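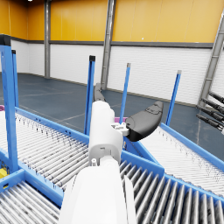
*Roller conveyors with blue side rails and a white robot arm (computer rendering)*

**Clavalow Fanzine Circle: minutes, March 21, 2024**

Hamdia Bogale took the chair and welcomed everyone, with a particular hello to the two new faces who found us through the letters page (it does work, then!). Apologies were read, and the last minutes were passed once the spelling of "Ultuvia" had been put right all the way through.

**1. The Ultuvia anthology.** Hamdia reported that the text is very nearly there. We have 1,048 pages of submissions in the shared folder, a good many of them the same novella in different drafts, and she would be so grateful if writers could delete their old versions before she has to guess. There was a long and friendly talk about whether to keep the Captain Ekström stories together or scatter them through the book. Most people liked them together, with the sad one last. Agreed.

**2. Print run.** We settled on 300 copies, spiral bound, with a clear cover. The glossy cover was much admired when the sample went around the table, but it would have pushed the price past what our readers are used to paying, and several of us remember the boxes left over from the winter issue. A PDF will go to anyone who buys the paper copy.

**3. Word limits.** The limit for short pieces in the next *Jilter* stays at 2,000 words. A request to allow longer poems was warmly received and will come back in April, when the poets can be here to speak for themselves.

**4. Warnings and ratings.** Each story will carry its rating on the contents page as well as on its own first page. Hamdia will write to the 3 authors who haven't sent theirs.

**5. Artwork.** We still need a back cover and some small fillers for the ends of stories. Pencil is fine, ink is better, and please leave a good margin on the binding side.

**6. Any other business.** The tea fund is healthy. Somebody left a green scarf at the last meeting and it is on the hook by the door. Thank you to whoever brought the lemon cake, and please bring it again.

Next meeting in April, same room, proofs to be handed out at the start.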